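From: Mabli Gwynne
To: Gresdale tableware list
Date: 26th February
Subject: Re: trays for the spring lunches

Emrys Probert wrote:

> Are we keeping the brown trays or not? I've got room for 80 on the
> shelf if they stack. Also Iñaki says paper cups tip over the minute
> you pick anything up, so maybe real mugs?

Hi Emrys, hi all,

Keep the trays! I've been a fan since November and I'm not budging. They have **handles at both ends**, the rim is high enough to stop a runaway cup, and they go with pretty much anything (even that orange Akar stuff Mirjana loves).

On the cups, Iñaki has a point, they're light little things. But mugs mean washing up, and I did enough of that last year to last me a while. I'd sooner keep paper and put something heavier next to it.

What I'd really like to talk about is cloths. I think a blue-green one makes the whole setting look less like a cafeteria, and I don't mind a few wrinkles. Brown tray and tan cup on one side, cloth and green cup on the other: 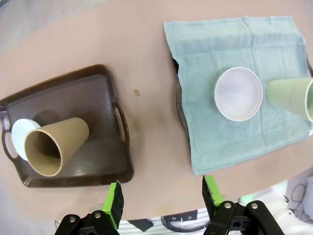
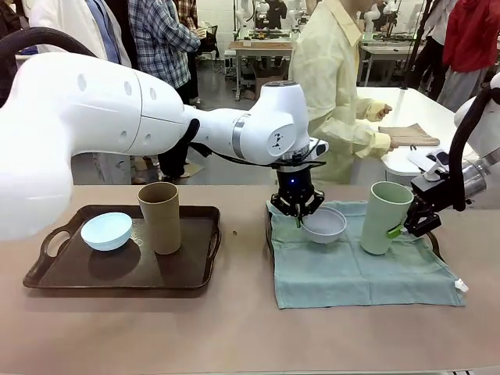
Riltora wants an answer on the cloths before they'll hold the price, and it's cheaper if we take 3 boxes. I vote yes. Could somebody ask Cadwaladr whether they'd go halves with us? Ynyr has the number, I think, or he did before he changed phones.

Mabli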